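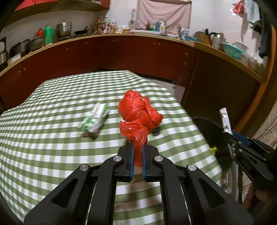

Photo: Mostell Home

Brarnton Gingham Tablecloth, Green and White

The Brarnton is our everyday kitchen tablecloth, sold by the piece in three lengths and by the yard from the roll. It is a yarn-dyed cotton, so the check is the same on both sides and you can flip the cloth between washes.

Sizes
Small – 55 x 55 in., seats 4
Medium – 55 x 87 in., seats 6
Large – 55 x 106 in., seats 8

Fabric weight is 221 g per square meter. Edges are hemmed on all four sides with mitered corners. Cloth from the roll comes unhemmed. Allow roughly 6 in. of extra length if you plan to hem it yourself.

Care
Machine wash warm with like colors. Expect a little shrinkage in the first wash; the listed sizes allow for it. Tumble dry low or line dry. Iron on the back while still damp. Do not bleach.

Matching items
Napkins in the same check are sold in sets of 6 under the Trollovine name. The Hashemi table pad fits under the small and medium sizes and can be trimmed with scissors.

Ordering
Item no. 272 (green). Blue and yellow are due back in November. Orders from the roll are cut to length and cannot be returned – please measure your table first, and add the drop you want on each side. Finished cloths can be returned unwashed in their original wrap.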